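11/27/22

Got up late and did the kitchen before anything else. Dishes, counters, then the floor, which took longest because the sauce from last night had gone under the stove. The floor machine won't fit there. We paid 200 for it in May and it does the open part of the hall fine, but I still pick up the shoes and the charger cords first, and I still empty it. I would call that half a chore.

I had the question on my mind all day on account of the Brikon flyer. They want 800 a month to lease us an arm for the back of the shop. The flyer says it will sort returns. Our returns are a bin of mixed fittings, some bagged, some greasy, some with the customer's tape still on them. It takes me 45 minutes on a normal evening and I don't look at my hands while I do it. I called the number and asked what happens when two parts are hooked together. The man said he would get back to me.

Usetti had one in last year for packing. They kept it on one box size and it did well at that. When the box changed they went back to packing by hand until somebody came out to set it up again. So it can do the work if the work holds still. Ours doesn't, and neither does a kitchen.

After lunch I read for a while about the research side. The tasks are smaller than I expected. A lot of it is pushing blocks on a board, red and blue and green and yellow, stars and cylinders and a heart, with a plain rod for a hand. No fingers at all.
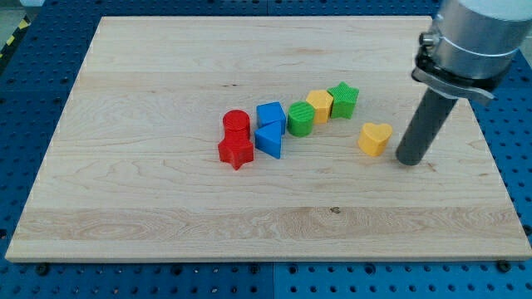
Baltasar Aravena thinks I have it backward. He said on the phone that pushing is most of what a person does when clearing a table, and that a machine that can put a thing where you tell it to is closer to my returns bin than the arm at Usetti ever was. He gives it ten years for the shop and longer for the house. I said the house has stairs. He said the shop has me.

Laundry is still in the dryer. I'll fold it tomorrow. Need to call Brikon again if they haven't called by noon, and order more of the small bags.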